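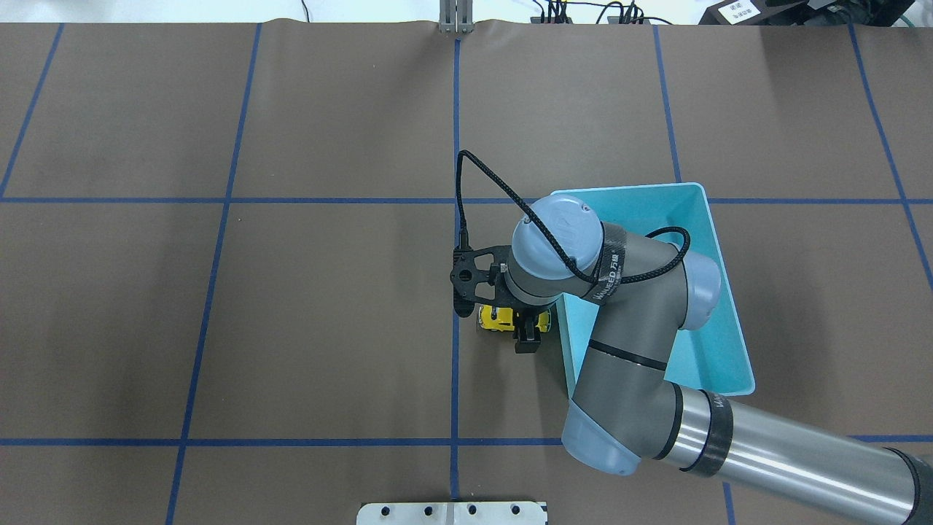
A turquoise tray on the papered table, with blue tape marking out the surface.

Changes to stall bookings at the Lidton Winter Market

The Lidton Market Office has revised its booking arrangements for the November market, following a review led by Danica Shehu, Head of Events. The new arrangements apply to all traders, including those who have held the same pitch in earlier years.

A total of 53 pitches will be offered in the main hall, with a further 10 in the covered yard. Each trader may book up to two adjoining pitches. Applications must be made on the revised form, and the old form will no longer be accepted. Returning traders are asked to state their preferred pitch, although this cannot be promised.

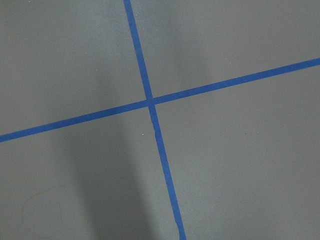

Food traders must supply a current hygiene certificate with their application. Those wishing to use gas should write to the office before applying, as gas will be permitted in the yard only. Electrical equipment must carry a valid test label and will be checked on arrival.

The hall will open to traders at 7 am and vehicles must leave the loading area by 8.30 am. Packing up may not begin before the market closes to the public at 4 pm. Last year several stalls were taken down early, and the office received complaints from visitors who had travelled some distance. 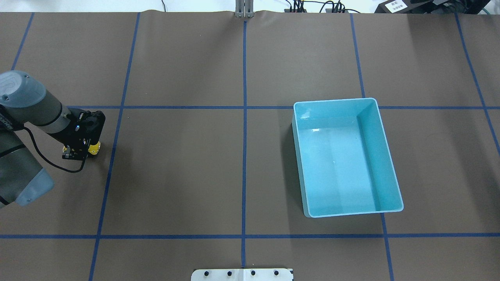 Brown paper and blue tape on the work surface, with the arm at the left.

Pitch fees are unchanged. A deposit of £10 is payable on booking and will be returned after the event, provided that the pitch is left clean and all rubbish has been removed.

Questions about applications should be addressed to Shaohua Lü at the Market Office. Traders will be told of their pitch in writing, together with a plan of the hall.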